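I keep hearing that the reunion tour is good for everybody. I doubt it. Pacheco played Restberg in March, charged $100 a ticket, and did 19 songs, most of them at half speed. My friend Lærke cried through the ballads — fair enough, she was there in the van days. But I don't trust a band that won't risk one new tune.

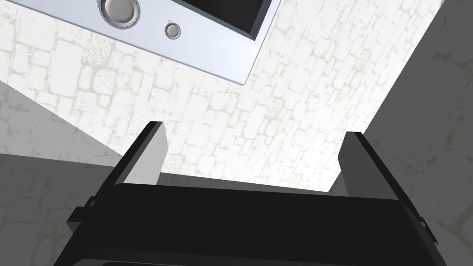 And please, no live album. We already have the Lulport tapes, and the drummer was awake for those.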